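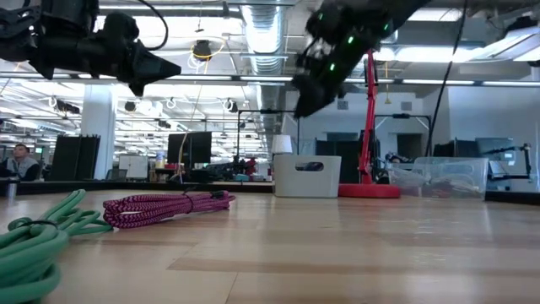 Dos brazos robóticos sobre la mesa de trabajo, con dos mazos de cable en primer término.

Fultport ya tiene guía propia para trabajar junto a brazos robóticos

El taller de automatización Prokar, en Fultport, publicó el jueves 28 de septiembre de 2023 su guía de buenas prácticas para puestos con dos brazos en una misma mesa. El texto ocupa 30 páginas, puede descargarse gratis y llega con muchas ganas de que otros lo copien, lo corrijan y lo mejoren.

La redacción arrancó en abril y la coordinó Neema Mussa, responsable de seguridad del taller. «Teníamos buenas costumbres, pero cada turno las contaba a su manera. ¡Verlas por fin escritas es una alegría!», comenta.

Buena parte del documento se dedica al manejo de cables y otros objetos flexibles, un terreno en el que las pautas suelen quedarse cortas. La guía pide que los mazos lleguen atados a la mesa, que se anote su posición inicial y que ninguna mano entre en la zona compartida mientras haya un brazo habilitado. También fija una pausa de 5 segundos entre el aviso de arranque y el primer movimiento, y reserva a la persona que supervisa la decisión de reanudar después de una parada.

Harish Bhat, de la firma Batside, probó el borrador con su equipo durante unas 100 sesiones y propuso varios cambios. El más celebrado es la hoja de relevo: una sola cara en la que quien sale apunta las incidencias, los límites de velocidad vigentes y el estado de las pinzas. «La rellenas en un momento y el siguiente turno empieza sabiendo dónde está – da gusto trabajar así», explica.

La guía no sustituye a las normas de seguridad obligatorias ni a la evaluación de riesgos de cada instalación, y lo recuerda desde la primera página. Prokar recogerá comentarios de otros talleres para preparar la versión 2, que incluirá un capítulo sobre la formación de quienes se incorporan.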